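4.3 Placing the desk caddy

The Nukau caddy is an open-topped white plastic container for small desk items. It is supplied separately from the Stenbridge table and needs no fixings. Complete section 4.2 (levelling the table) before starting.

1. Clear the tabletop and wipe it along the grain with a soft cloth. Leave the surface to dry.

2. Find the round cable hole near the back edge. Any lead that has to reach the tabletop should be passed through it now, before the caddy is put down.

3. Set the caddy to the left of the cable hole, towards the back of the table, with its long side facing the user. Keep a gap of 50 mm between caddy and hole — plugs need room to pass.

4. Check that the caddy sits flat and does not rock.
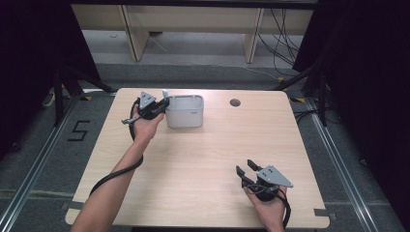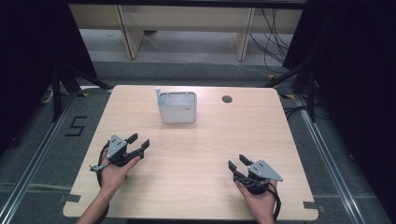 Fig. 8. Caddy towards the back of the table, cable hole to its right.

5. Load the caddy. Put heavier items in first and keep tall items at one end. The total load must not exceed 1000 g.

6. Slide the caddy 200 mm forwards and back again. If anything tips, take it out and repeat step 5.

Note: The rounded corners of the tabletop give less support than the straight edges. Do not stand the caddy on a corner.

Caution: Do not cover the cable hole or push loose items into it. Lift the caddy with both hands when it is full — do not drag it across the wood by the rim.

Care of the wood surface is covered in section 4.4.

Checked: W. Kombo, 2018-05-13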